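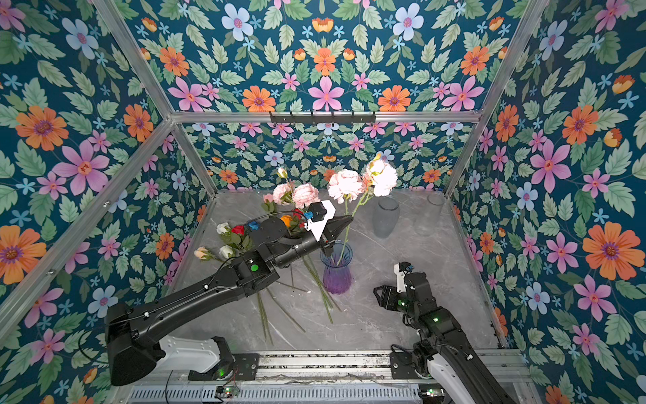
# Vuvar Planner for two-arm cells

Vuvar is a motion planning and control package for workcells where two arms share one table. It takes the camera streams, the arm states and your task file, and it gives both arms a common plan. We wrote it for thin, flexible and fragile items, such as stems, cables and glassware, which a usual pick-and-place tool treats as simple boxes.

## What the software does

**Shared space.** Both arms are planned together on one clock. If the left gripper needs the area over a vase, the right arm receives a waiting pose or a different path, and the operator does not have to write any lock by hand.

**Stem grasping.** The perception module Manalo looks for long thin shapes and proposes a grasp point along each one. When stems are crossing, it orders them from top to bottom. You can correct the order in the viewer before you press Run.
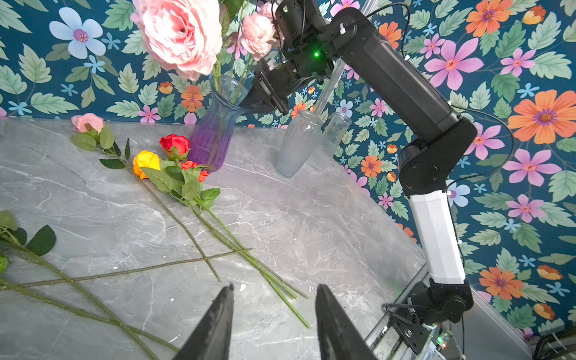 The wrist streams have priority during the last part of an approach, and the fixed camera is used for everything before it. The point where they change is a parameter in the task file (`handover_distance`). Please set it again if you change the fingers.

**Transparent objects.** Clear glass is still the most difficult case for us. Manalo gives every glass object a confidence value, and below your limit the planner keeps a wider distance from it. Patterned walls behind the glass can make this value lower.
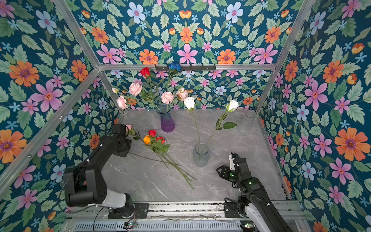 **Replay.** Every run is saved with plan, joint data and video on one timeline. You can open a run at any moment and plan again from there.

## Technical data

| Item | Value |
|---|---|
| Arms per cell | 2 |
| Control rate | 400 Hz |
| Log rate | 1000 Hz |
| Default timeout for replanning | 13 ms |
| Order code | VP-1806 |

## License and support

One license covers one cell. Updates are included for the first year. Current release: 09/01/2026.

For a trial license, write to Timothée Bailly at the Talasberg office and include your arm model and your camera positions.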